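Grekico results - is the trading revenue real?
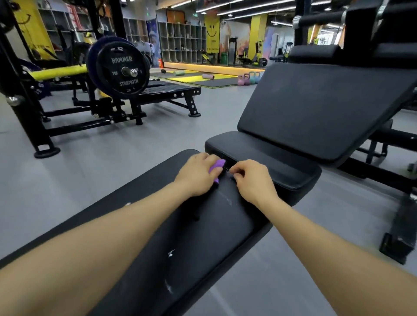 Hands on the weight bench at the gym.

montri_p
Read through the Grekico quarterly over lunch. Fixed income trading is up again and the advisory side is flat. Management calls it "broad-based." I make it 2 desks carrying the whole bank. Anyone else holding this, or did you all get out in February?

SuneeS
Still holding. Advisory is flat everywhere, so I don't mark them down for that. Campos had the same problem and their stock went up on the day.

montri_p
Campos also cut 400 jobs. The market liked the cost number and didn't look at much else.

kamolrat
Out since February. My issue is the return on equity figure. They changed how they allocate capital between divisions, and the footnote says prior periods were not restated. You can't compare this quarter with last year's on that basis.

SuneeS
Which footnote? I looked and didn't see it.

kamolrat
Segment section, under the second table. Small print. It says 1,830 million of equity was moved from markets to the corporate center. Take that out of the denominator and of course the trading return looks better.

SuneeS
OK, found it. I read that differently. The equity went to the center but the group number is the same either way. If you own the stock you own the group.

kamolrat
Sure, but people are putting a higher multiple on the markets business because of the division return. That's the part I don't buy.

M. Siddiqui
I used to do bank research, so take this for what it's worth. Moving capital to the center is common and usually comes before a buyback or a regulatory change. I wouldn't call it a trick. What I would watch is bonus accruals. They booked 150 million less than I had, with revenue higher. Either they plan to pay people less or it shows up in the fourth quarter.

montri_p
That's a good point on the accruals. Did Zokura do the same thing?

M. Siddiqui
No, Zokura accrues evenly through the year. Makes them look worse in the first half and better at the end.

shagufta_g
I think you are all being too hard on it. Clients are trading more and Grekico is getting its share. Not everything needs a footnote.

kamolrat
The footnote is where the 1,830 is.

shagufta_g
And the group return still went up - slightly, but it went up. I added a few shares this morning.

montri_p
I'll wait for the call replay. If someone asks about the accruals I'll post what they say.

Contact the moderators | Copyright Prastotton Boards | Back to top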